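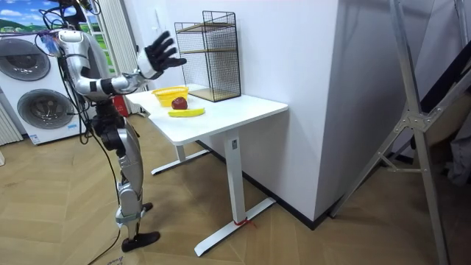 Setting Up a Practice Record Scheme for the Plekbridge Youth Band

Plekbridge High has a youth band with brass, woodwind and percussion sections, and it rehearses twice a week in the old gym. My project looked at whether keeping a written practice record at home made any difference to how prepared players were for the winter concert. Most of the work was done at a desk, typing up record sheets and checking them against the rehearsal lists. 

Background

The band is led by Wenjie Zhong, who teaches music theory and also plays trombone with the Bultura Wind Orchestra. In earlier years players were asked to practice at home but did not have to report it. Section leaders told me they could usually tell by the second rehearsal who had looked at the music. That is an opinion, so I wanted something written down to compare it with.

Method

Each player got a sheet with a line for every day and wrote down the piece and the number of minutes. Parents did not have to sign. The concert pieces were the Plullard Suite and a march called Hao, both arranged for school bands. Two section leaders scored each player on both pieces at the start of the term and again in January, a week before the concert. They did not see the record sheets until the scoring was finished.

Results

By the end I had entered 2,181 lines of practice. Almost 1,000 of them were for the Plullard Suite, mainly because of the slow middle section, which the clarinets found hard to keep in tune. Players who wrote down short sessions on most days improved more than players who wrote down one long session on the weekend. The percussion section did not fit this pattern – several of them had no instrument at home and practiced on pads, and their scores went up anyway.

Problems

Some sheets came back with every day filled in with the same pen and the same number of minutes. I left these in because I had no fair way to decide which ones were made up. The score sheet also had no place for rhythm, only notes and tone, so the leaders wrote rhythm comments in the margin. I could not use those in the comparison.

Next steps

Wenjie Zhong plans to keep the sheets for the spring term, with a column for rhythm added and a smaller box for minutes. I would also like to lend practice pads to new drummers and score them separately from the rest of the band.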